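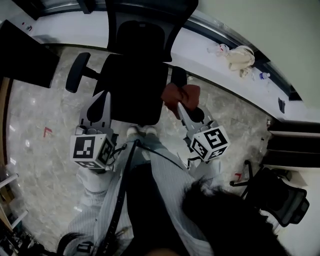 Home Equipment Planning Checklists Contact
Search this site Enter keyword Go

Pre-purchase inspection checklist: hand-held grippers and work area
With reviewer's comments
Brotholm site, completed 17 Aug 2022

A few words before the list. The budget request for next year covers a second set of hand-held grippers, and before any of that money is promised to Prarard or to Mac Suibhne I wanted to go over the tools and the room with the same sheet we used in June. I have kept the old wording where I could, so that the two rounds can be laid side by side, and I have let myself ramble in the comments, as those of you who have read my earlier ones will expect.

Section A. The tool

A1. Finger plates free of cracks, chips and sharp edges. OK
Comment: Run a thumb along the inside of every cut-out as well as the outer edge. I was happy with all of them. When we ask for quotes, let's ask for spare plates as a separate line, as Mac Suibhne folds them into a service kit and then it is very hard to tell what one plate costs.

A2. Fingers open and close fully, no sticking. OK
Comment: Tested by hand and again with cloth, which is the thing most likely to bunch up at the tip. Please do keep a cloth in the test set — a hard block will pass on a gripper that fumbles a rag.

A3. Marker cubes firmly seated, faces clean and flat. Needs attention
Comment: One cube had a little play in it and I have tagged the tool. A worn pattern is cheap to replace if we print our own, and I would much sooner budget for a box of labels than for new cubes. Dalora quoted us 82 dollars for a full replacement set, and that seems fair for the cubes but steep for the stickers.

A4. Vent grilles clear of lint and dust. OK
Comment: A soft brush does the job nicely. Add two brushes to the supplies line.

A5. Cables and straps: no fraying, no loose loops. OK, with a note
Comment: The straps are fine. The cables are thin and I would like us to price a heavier one, along with some clips to keep the slack close to the body. Long hair should be tied back before the strap goes on, and I have added that to the sheet for good, with a packet of hair ties in the drawer.

Section B. The room

B1. Floor clean and dry where people will stand. OK
Comment: Walked it twice in my own soft-soled shoes. The floor has a shine to it, and polished floors and spilled coffee are old friends, so drinks stay off the work floor and I have put a wet-floor sign in the request.

B2. Floor tape pressed down, corners not lifting. OK
Comment: We go through more tape than you would believe. Put down 110 dollars for the year and let us not argue over it.

B3. Chairs and other furniture in a settled position before work starts. Needs attention
Comment: Anything on casters will wander when it is nudged by somebody whose hands are full. I looked at locking casters and at plain fixed feet, and fixed feet are the better buy for any chair that is being worked around and not sat in.

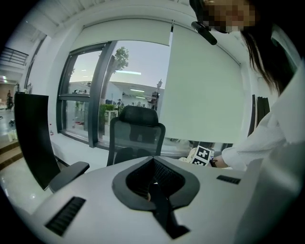
B4. Glare and daylight under control. OK, with a note
Comment: Markers need even light, and the sun moves whether we have planned for it or not. Blinds should be set before the first run and left alone until the last one. If the new bench goes anywhere near glass, get a price for blinds at the same time as the bench and not three months afterward, when the money has gone.

B5. Steps and changes of level known to everyone working. Needs attention
Comment: I'd like bright edging on every step within reach of the work area. It is a small item and I would put it at the top of the list.

Section C. Budget lines arising

Prarard, two grippers with charger: 1000 dollars each
Dalora, one marker cube set: 82 dollars
Floor tape: 110 dollars
Step edging, cable clips, brushes, sign, fixed feet: prices to come

Comment: Prarard's price holds until the end of the quarter. Mac Suibhne came in almost level once the service kit was taken out, so I would go by delivery time and by who answers the telephone. My own leaning is toward Prarard, but I'm open to being talked around over lunch.

Status: passed with three items to put right (A3, B3, B5). Tagged tool to stay on the shelf until the cube is reseated and checked again on this same sheet.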